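Atine Forum > Automation > Buying and Budgeting

Simulator first or hardware first? Small lab, one arm to buy 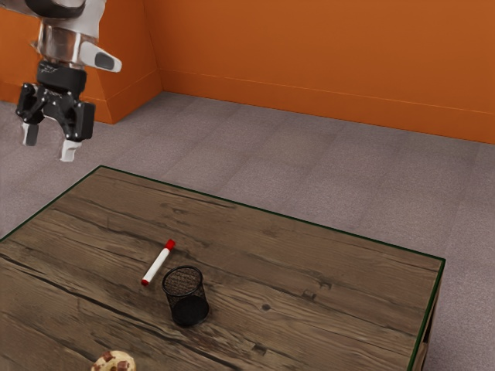 Marker and pencil cup task, rendered in our simulator. Gripper open, start of a run.

benchrow
Posted May 21, 2020

We are planning a tabletop pick and place station and I have to turn in a budget. The first job is small desk items: markers into a cup, that kind of thing. So far all of it has been done in simulation. The render at the top is the setup I'm working from.

I have two plans and can't settle on one.

Plan A. Buy the arm and gripper now, mount it next to a table, and learn on the real thing. The simulator stays a side tool.

Plan B. Stay in simulation until November. Spend $2658 on a workstation with a decent graphics card, then buy the arm out of next year's money.

The arm quote is from Ledesma. It covers the arm, the controller and a basic two-finger gripper. The quote does not cover a stand, spare finger pads, shipping or any training. I can't post the total, but it is a lot more than the workstation.

What would you do, and what am I leaving out of the budget?

tallow_b
Plan B. You already have a scene and a task, so keep using them. We bought the arm first and it sat in its crate while we argued over where to mount it. The service contract started on the delivery date, so we paid for those months too.

Ask Ledesma when the contract clock starts. Some sellers start it at install if you ask before signing. They won't change it afterward.

quillfeather9
I disagree with tallow_b. A simulator will tell you whether the arm can reach the cup. It won't tell you much about how a marker rolls when a finger touches it a little off center, or what a mesh cup does when you bump it. Friction numbers in most simulators are somebody's guess. You could spend until November tuning against guesses and then do it over.

If money is tight, get a cheaper arm and get it now.

tallow_b
"Get a cheaper arm" is how you end up buying two arms.

quillfeather9
Sometimes. Our cheap one is still running on a bench in the back and the students use it every day.

ohmwell
For the list of things left out, this is what we ended up paying for after the purchase order was closed:

Stand or pedestal, plus the bolts and the plate
Spare finger pads (they wear, buy a few sets)
Emergency stop on a longer cable
Network switch and cables
A second power circuit, which needed an electrician
Small items for the task itself, several of each

The first two came to $809 for us. The electrician was more than that. Get somebody to look at your outlets before you send in the budget.

benchrow
Thanks, I had none of the electrical work in there. The room we have in mind is older and I don't know what the circuits are like.

On the mounting: in the render the arm is off the far left corner of the table, with the gripper over the floor. I was going to price a separate pedestal. Is that a mistake?

ohmwell
Not a mistake, but price both. A pedestal keeps the table clear and you can swap tables later. It also has to be bolted to the floor or be very heavy. Your scene has carpet. If the real room has carpet tiles you will need to pull some up to get at the slab, and you should ask the building first. Ours took 17 days to say yes.

Bolting to the table is cheaper, but then the table has to be stiff. A light desk will shake every time the arm stops.

pell_and_ames
One thing I'd check is reach. Measure from where the pedestal would stand to the near edge of the table, on the side away from the arm. You've got a cookie down at that near edge. If you want the arm to pick up things there as well as in the middle, that may decide which size you buy. Going up one size on our arm changed the price more than every accessory put together.

The simulator is good for this. Move the base around and see what it can reach before you commit to a model. It costs you an afternoon.

quillfeather9
Agree with that part. Use it for reach and layout. I just wouldn't hold off on the hardware for half a year.

simnotes
We split the difference. Rented an arm through Simau for 29 days, ran the same tasks we had in simulation, then decided. The rental fee came off the purchase price because we bought from them. It was enough time to find out the gripper we wanted was too wide to get between two items standing close together. In your picture the end of the marker is right by the side of the cup, so I would test exactly that.

Read the rental terms on damage. Finger pads were our cost, everything else was theirs.

tallow_b
Didn't know Simau rented. That changes my answer a little. Rent, then buy in November with real numbers.

pell_and_ames
Visetetti used to do rentals as well but when I asked they only had the large arms. Could be different now.

quillfeather9
Rental is fine if you have somebody free for the whole period. If it's one person with other duties, you will use a third of it and pay for all of it.

benchrow
It is one person with other duties, and it's me. I could clear most of a month if I plan for it.

Current thinking is to use the machine I have for the reach checks, ask Simau for a rental quote on a size that fits, and drop the new workstation to a second-year line. Pedestal and electrical go in as separate lines so they don't get cut along with the arm. I'll also ask Ledesma about the contract start date and whether they will credit a rental from somebody else.

ohmwell
They won't credit somebody else's rental, but ask. Put spare pads in the first-year line. That one is small and you'll want them early.

simnotes
Also ask for the gripper drawings with finger width and full opening before the rental starts. You can put the right shape in your simulator and skip some surprises.

benchrow
Will do. I'll post the quotes side by side when I have them, with the totals taken out if they make me.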